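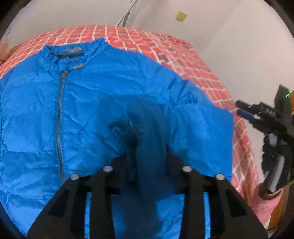 What is in the Niltesdale weather diaries set?

2,361 diary entries typed up from two notebooks, one row per day, with whatever the diarist wrote about rain, wind, frost and the state of the lane.

4 min read

April -- by Régis Courtois

# niltesdale-diaries

Quick readme, will tidy later. Plain CSV, UTF-8, comma separated, quotes around the free text. No install. Open it in anything.

## Files

- `entries.csv` -- the main table, 2,361 rows
- `gauge.csv` -- rain readings only, 1,039 rows, not every day has one
- `places.csv` -- spellings of place names and what I settled on
- `notes.txt` -- odds and ends, crossed out bits, a recipe for plum jam

## Columns in entries.csv

- `id` -- just a number, gaps are fine
- `book` -- 1 or 2
- `page` -- as penciled in the corner, book 2 restarts at 1
- `place` -- Niltesdale or Ellham, blank if not given
- `sky`, `wind`, `rain_words` -- diarist's own words, spelling kept
- `temp_f` -- Fahrenheit, morning reading, outdoors on the north wall
- `remark` -- everything else

Typing was done in Ondum, the little transcription tool. Version 2 of the export. Version 1 dropped every remark with a semicolon in it, please dont use it.
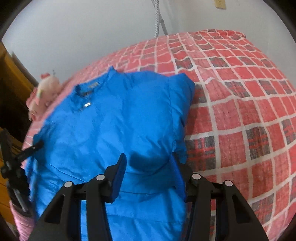 Régis Courtois

## How it was typed

Read each page once, typed it, went back a week later and checked 300 entries against the paper. Mostly wrong numerals -- her 1 and 7 are nearly the same. Fixed those where the day before and after made it obvious. Left the rest and put a `?` in the cell.

Words like "soft day" or "mizzle" are left alone. I did not map them to anything. If you want categories make your own and tell me how it went.

## Known problems

- Ellham entries are thin in winter. She stayed up the valley.
- The gauge was moved from the orchard to the yard partway through book 1. No correction made. Readings after the move look low to me.
- A few pages stuck together in book 2, skipped.
- `temp_f` has blanks where the thermometer broke. Replacement reads a bit warmer I think, can't prove it.
- "Ditto" is kept as "ditto". Fill down yourself.
- Some remarks mention neighbors. Surnames cut to an initial.

## Good for

Looking at first and last frosts, word use, how someone kept a habit going. Not good for climate trends, please. One valley, one gauge, one person.

## Reuse

Free to copy and change, say where you got it. The scans are not included -- they sit on the Santoro drive and the files are huge. Ask if you need a page.

## To do

- split `wind` into direction and strength
- check Ellham spelling in book 2, she writes it with one l somtimes
- page index for the frost entries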